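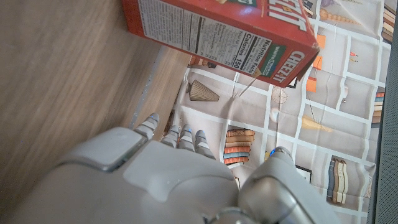
Figure 1. Multi-finger hand over the printed mat with the cracker box, wrist camera view.

Comparison of a Multi-Finger Hand and a Parallel Gripper for Picking Boxed Goods
Jitendra Rathore
Project report, spring term

1. Purpose

The project compared two end effectors on the same arm for picking light cardboard boxes from a table. The first was the Ekero hand, which has separate fingers and a thumb. The second was the Farah parallel gripper, which has two flat jaws. The arm, the controller and the wrist camera stayed the same throughout. The question was whether the hand gives enough benefit on boxed goods to justify its longer setup.

2. Setup

The hand was mounted on the wrist flange with a printed adapter made from Fililent filament. The first adapter bent slightly under load and shifted the camera view, so it was printed again with thicker walls. All results in this report come from the second adapter.

The work surface was a wooden table with a patterned mat on it. The mat has a grid of pale lines and printed drawings of household objects, including several stacks of books. It was chosen to make segmentation harder, as a plain background had given results that were too good to be useful. The main test object was a red Cheez-It box. In Figure 1 it lies at an angle with the Nutrition Facts panel toward the camera, and the hand's fingers point toward it.

Motion was planned in Hukcombe, the lab's own control program. Grasp poses were computed from the camera image and sent to the arm as a single target. There was no correction during the approach.

3. Procedure

Each trial started with the box placed by hand in a new position and orientation. The arm moved to a pose above the table, took one image, moved to the grasp pose, closed, and lifted. A trial passed if the box was still held at the end of the lift. In total 131 trials were run, split between the two end effectors. Box orientation was varied by up to 90 degrees from the edge of the table.

4. Results

The parallel gripper was faster to close and easier to program. It did well when the narrow side of the box was in line with the jaws. When the estimated angle was wrong, one jaw touched first and pushed the box away. Most of its failures were of this type.

The hand handled angle errors better – the fingers made contact one after another and the box turned into the grasp. Its failures came mainly from the thumb, which sometimes reached the table before the fingers had closed. Raising the grasp pose reduced this but made the hold on flat boxes weaker.

Segmentation errors affected both devices equally. The printed book stacks were the most common false detection, mainly where a stack was next to the box edge. The hand also covers a large part of the wrist camera view, so an image taken late in the approach is of limited use.

5. Discussion

For boxes in a known orientation the parallel gripper is the better choice. For boxes in an unknown orientation the hand is preferable, provided that the thumb clearance is set for each box height. A second camera fixed above the table would help in both cases and should be tested before any further work on the grasp planner.

Finger force was not measured. Some boxes were dented during the hand trials in April, and the closing current was lowered after that. Later trials used the lower value, and the earlier ones were not repeated.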